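Progress report no. 3 - Viltgate workroom fit-out
Sunday, January 26, 2025
14 shares | 3 comments

Quick one this time, the full spreadsheet follows when the last invoices are in. Period covered is since the autumn report. Short version: room is open, desks are in, money is mostly on track, storage is not.

Desks and tables. All delivered now. We went with the white desks with the thin legs from Costano, plus the light wooden tables we already had from the old place. Costano were late by a good while and one top arrived chipped at the corner, replaced free of charge. Assembly took longer than planned, the leg bolts were a pain and two sets of instructions were for a different model. Done in the end.

Chairs. Black office chairs, bought used through Clurkdale, which saved us 811 dollars against the budget line. Most are fine. A few have a gas lift that sinks over the morning, Clurkdale says they will swap them but no date yet. Have asked twice. Would like to keep the saving in the furniture line if you agree, see below.

Floor. Wood floor kept as is, cleaned and re-oiled before anything heavy went in. Glad we did it in that order. Chair casters are the worry now, already a couple of light marks near the door. Looking at mats but they curl up and people trip, so maybe softer casters insted.
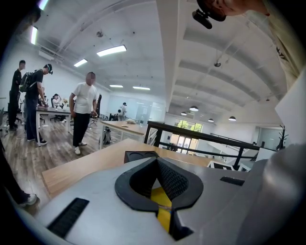 Front desk. We moved it twice. First spot was too close to the door and everybody bunched up coming in, second one blocked the way to the sockets. Where it is now works, people can stop and ask something without holding up the ones behind. Still a bit of a crowd at start of day when everyone turns up together. Bags are part of that. No proper place to put them yet so they stay on backs or go under the tables.

Storage. Behind. The shelving from Ó Riain was ordered for the back wall and came 20 centimeters too wide, our measuring, not theirs. They took it back less a restocking fee of 200 dollars, which I have put under contingency. New units on order. Until they're in, the small stuff is in boxes and gets put out on the tables each morning and packed away again at close. Eats up time. Want this fixed before anything else.

Power. Enough sockets on the left side, not enough on the right. Electrician has quoted, quote is within the line. Waiting for a slot.

Use of the room. Busier than we thought it would be for a first season. Mixed groups, some seated at the desks all day, others on their feet and moving between tables. The open floor in the middle gets used alot, so we dropped the plan for a fourth row of desks. Nobody has asked for it back.

Money. We have about 2000 dollars left in the furniture line before shelving. Request: let us move the chair saving over to storage and hooks for bags. No new money needed. A yes by email is fine.

Still to do:
- shelving in, boxes gone
- sunk chairs swapped
- sockets on the right side
- casters or mats, decide
- hooks by the door

Next report in April. If you want to come by and see teh room before then, mornings are best, just send a line first so we can keep a desk free.

Like (9) | Share | 3 comments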